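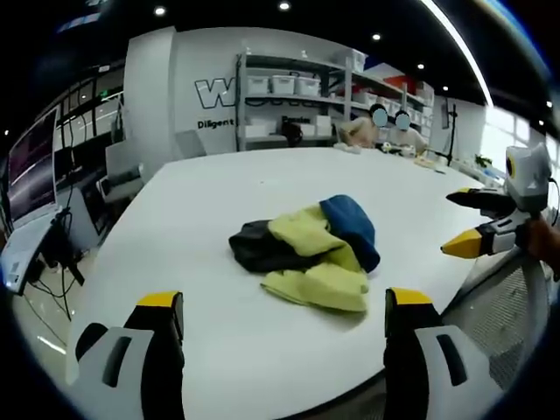

Folders wanted, January start. Cedach is taking on people for the shirt and linen folding sessions at our Trillham site, second floor. You fold clothes at a big white table, sitting or standing, your choice. It comes to you in a heap, a pale yellow-green piece thrown over something black, something dark blue behind, and you sort it out from there. White bins on the metal shelving for storage. Easy work but you do need patience!

What we need from you

Steady hands. Either hand is fine, lefties very welcome
Able to be on your feet for part of the session
OK working across the table from other people, it gets chatty
Can follow a fold sheet and stick to it even if your way at home is better
No experience neccessary. If you worked in a clothing store or a laundry say so, it helps with placement

Sessions are 2 hours, mornings or afternoons. We ask for 7 sessions minimum so please don't sign up if you are only free the one week. Pay is 1,490 for the full set, 1,530 if you take the afternoon slots, those are harder to fill. Paid at the end of the set, not per session. Bus pass refunded, keep the receipts.
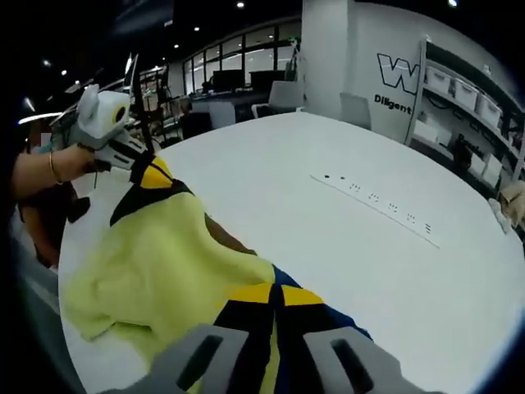
Folding table, Trillham. Power strip is built into the top.

What you'll be folding. Mostly T-shirts, towels, plain cloths. Some color-block stuff too, which is slower, panels have to line up. Getting the corners up and flat is most of the job. Everything gets shaken out and done again, so if doing the same shirt over and over drives you nuts this isn't for you.

Wear short sleeves or sleeves that push up. Thin bracelets fine, nothing that snags. Closed shoes. 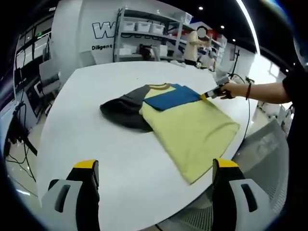 Sleeves go in before the body gets folded, collar stays at the top and flat. You will get shown all this on your first session, no need to practice. First session is paid same as the rest.

Parking is behind the Pomare building, not in front, they do tow. Come in by the side door and ask for the Cedach desk. Coffee and water in the hall, no drinks on the table pls.

To apply: short note with your name, phone, which slots you can do, and anything we should know (back trouble, fabric allergies etc). No resume needed. Drop it at the Cedach desk or leave it at our Burkelholm office, either one gets to us. Must be 18 or over and bring ID to the first session.

Applied last time and didn't hear back? Apply again, we had more names than places.

Posted December 9, 2018. Open untill the slots are full.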